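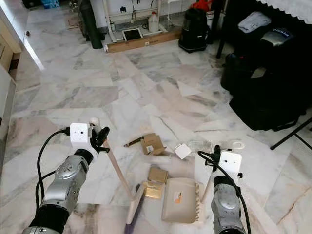 Winter floor stuff, quick one before the cold gets here. Salt and grit are what kill a shiny stone floor, not foot traffic, and every February we get the same emails from people asking why the tile by the front door went dull. Grit gets walked in, gets ground under shoes, then somebody mops it around in a circle. So dry sweep FIRST. Always. Any broom with decent bristles will do it, the pale wood one with the purple bristles is the sort of thing I mean, doesn't have to be fancy. Stiff yard brooms stay in the yard please.

Mats next. One outside, one inside, and the inside one long enough that you get both feet on it twice. Shake it out when it looks bad, which is more than you think. Ratih Pillai on the second floor had hers down all last winter and her hallway still looks great, so go look at hers if you want convincing (she said ok, knock first).

Mopping. Warm water, a small squirt of something marked safe for stone, wring the mop until it's barely damp. No vinegar. No lemon anything. I know the internet says vinegar. The internet doesnt have to pay for the polishing, which last time came to $330 for the entry alone and that was with a discount from the Kyei people. Change the water when it goes gray. Dry with an old towel if you have the energy.
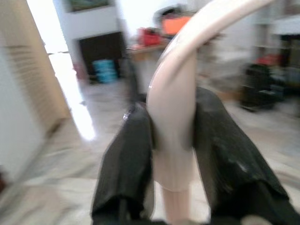 Paint colors for the stairwell are still open, and we need an answer by the end of the month or it gets done in the same beige as before. Three votes for the green so far, a lot of maybes. Syafiqah Khoo wants something warmer, and when I asked how warm she said a pale pinkish cream, so if you can't picture it go by the long curved thing in the photo, blur and all. I kind of like it. Afiq Wattimena says it will show every scuff, and he's probably right, but so did the beige. Reply to this email with your pick, one per household. Budget is capped at $1000 including rollers and tape. Leftover money goes to the bulb that keeps dying on the back landing.

Also parking. Udthorpe Road is getting dug up again, no firm date, signs are supposed to go up first. Move your car when you see the signs. Last time they towed two

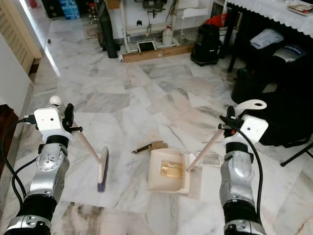
and it took all day to get them back. The lot behind Nukeo will let us use the far row overnight if we are out by 7 in the morning, but you need a slip for the dashboard. Slips are in the envelope taped inside the mailroom door. Write your unit number on it, big. If the envelope is empty text Ridwan Entili and he'll print more.

Lost and found: one kids mitten (striped), a bike light, a set of keys on a red shoelace. All in the drawer under the mailboxes. Keys go to the locksmith after the holidays if no one claims them. 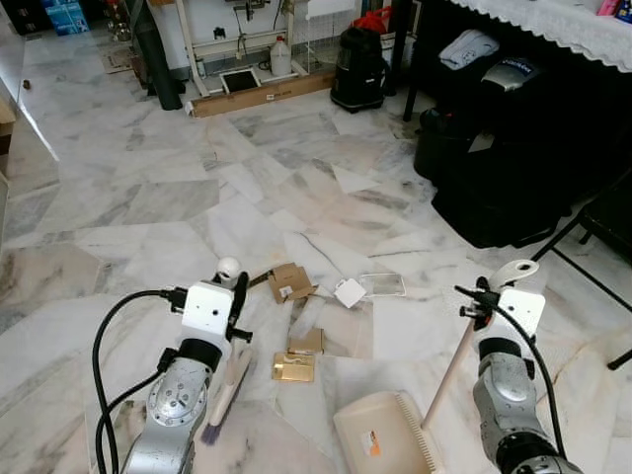 Brush and dustpan out on the marble tile.

Recycling pickup moves up a day for the holiday week, flatten your boxes or they wont take them. And the coat drive bin is by the side door until it's full. Clean coats only, zippers that work, check the pockets.

Send items for the next issue to me, Ratih Simanjuntak, short is fine, pictures are fine. Hirnlow House residents' news, 14 November 2025.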